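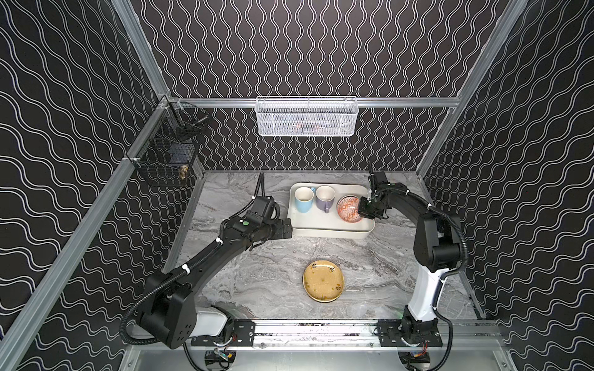 Kalinowski Tray Puts Mismatched Tableware in One Place, Asks No Questions

New white tray from Humow is for households whose cups and bowls stopped matching years ago

STIDHOLM, October. Humow, the maker of plain things for busy kitchens, today announced the Kalinowski, a white rectangular tray with rounded corners and a raised rim. It holds mugs. It also holds bowls. The company spent two years on it and would like that to be appreciated.

The Kalinowski is the first piece in Pletby, a new line for the part of the kitchen between the cupboard and the table, where most cups spend most of their lives. Humow asked 572 households in and near Stidholm what they keep out on the counter. Of those, 537 said they owned at least one mug that belonged to no set, had come from no shop they could remember, and was the only one anybody in the house wanted to use.

For this reason the Pletby line has been styled with tableware that doesn't match. The launch setting puts a sky blue mug next to a lavender one, with a small bowl in an orange and red diamond pattern at the right-hand end of the tray. A mustard yellow plate with a few dark speckles sits out front on the marble-patterned surface. Humow's design team was offered a coordinated dinner service for the occasion and sent it back.

"We looked at a great many kitchens, and the cups in them had clearly never been introduced," Humow said in a statement. "We could have made another matching set and let it be broken up by spring. We made a tray."

The rim is the part the company most wants to talk about. Early versions had a lower one, which looked very elegant in drawings. Testers carried those versions from counter to table with full mugs, and several rugs in Stidholm are no longer with us. The rim was raised, then raised again, then lowered slightly after a tester with short fingers complained, in writing, at length. The corners were rounded in the same period, following a disagreement with a hip.

Humow suggests leaving the tray toward the back of the counter with the mugs standing upright and the small bowl at one end. This keeps the front clear for a plate, a cutting board, or the mail. Owners are free to ignore the suggestion, and the company's own staff kitchen does so daily.

Plates were left out of the plan on purpose. A dinner plate takes up the room of two mugs and gives very little back, so the Kalinowski was sized for things people drink from and the odd bowl of olives. Anyone who wants to put a plate on it will find that the tray has no way of objecting.

The Kalinowski comes in white. Requests for other colors have been received and read. It can be washed by hand with dish soap and warm water, and it should be dried before it goes back on the counter, a step that roughly 430 of the households surveyed admitted they would skip.

A first run of trays goes on sale this October at the Humow shop in Stidholm and through stores carrying the Pletby line. The shop will have 36 on the shelf each morning from 9 a.m. and will restock overnight. Customers are welcome to bring in a favorite mug to check the fit. Last year's trial of a similar offer left the shop with a box of forgotten mugs, and their owners may collect them at the register.

About Humow

Humow makes trays, racks and other kitchen goods in Stidholm. It does not make mugs, having concluded that there are enough.

Press contact

Samples and product details are available from the Humow press desk, Stidholm. Please mention Pletby in the subject line. The desk closes at 4 p.m. for coffee.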